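Modance storage and packing room
Progress report to the Prorkilard fund, period ending May

The grant was for refitting the packing room and moving small stock out of cardboard and into plastic boxes. Of the 14 shelf bays planned, 11 are finished. The other three are waiting on brackets from Stöckli, now promised for next month.
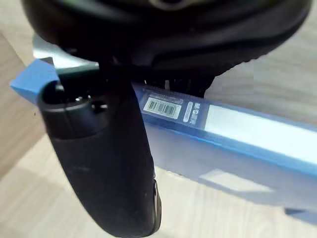 Box sizes were settled early in the period. Wendelin Zwahlen tried two types and kept the one with straight sides, as it leaves less wasted space on a shelf. The blue box lying on its side has the square corners we wanted, and the lower part looks slightly see-through. We have asked the supplier to hold the price for the second order.

Spending to date is 2,822, all of it on boxes, shelving and labels. Labor has been covered from our own budget – this will continue.
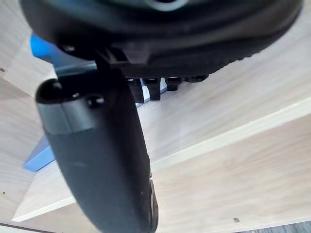
Color coding is the main item still open. Beat Haslinger has drafted a list that gives each product line its own color, with the Nikusell parts first. Blue, as seen here, is on the list for small parts. The list needs sign-off before any more labels are printed.

Next period: fit the last three bays, move the remaining stock and send in the final invoices.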